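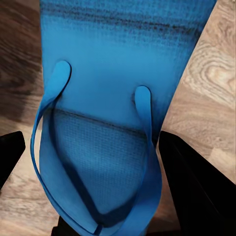
A blue flip-flop, strap end down.

The Shoe Is Never Where You Left It

Arnel Dela Peña has run the lost and found at Mullavine Beach for eleven summers, and he would like it known that he did not apply. He was hired to rent umbrellas. A woman handed him a set of dentures in a sandwich bag, and he has been in the business ever since.

The office is a former snack stand with the fryer taken out. "You can still smell it in August," he says. "People come in for their car keys and leave wanting onion rings."

He keeps a ledger, a green one, in pencil. Last season it ran to 2913 entries, which he considers a slow year. The town budgets for 3000 tags and won't let him roll over the extras.

I ask what gets claimed. Keys, he says, within the hour, by someone who is already angry at somebody else. Glasses, if the owner can find the building. Paperbacks never. He has read most of them and has opinions about the endings, several of which were missing.

And flip-flops?

He looks at me for a while. "People will come back for half a sandwich," he says. "They won't come back for a flip-flop. They'll walk to the parking lot on one foot, on hot tar, and drive home like that."

By his reckoning, roughly 80 percent of the single ones are lefts. I ask if he has a theory. He has four, and the tide comes into all of them. His coworker Solange Lefèvre, who handles the weekend shift and had been pretending to sort towels, says the real explanation is that Arnel can't tell left from right.

"It's a thong sandal," Arnel says. "It's got a strap in the middle and a curve. I know what a left looks like."

"He wore two lefts to my birthday," she says.

Town rules say unclaimed items are held for 40 days and then go to the charity shop on Wan Street, where Meifang Hao accepts everything except footwear without a partner. So the singles stay. They hang on nails along the back wall, sorted by size, and every so often a visitor tries to buy a couple as decoration. He has turned down every offer. It is not clear to me, or I think to him, what he is saving them for.

He did make one match. A boy left a sandal in June, and the other turned up three weeks later at Ulla Point, two miles south, carried in by a dog. Arnel phoned the family. The mother thanked him and said the boy had gone up a size.

"I told her we'd hold them anyway," he says. "There might be a brother."

The lost and found reopens for the season the week after next. Bring a description. Solange asks that you also bring your own pen.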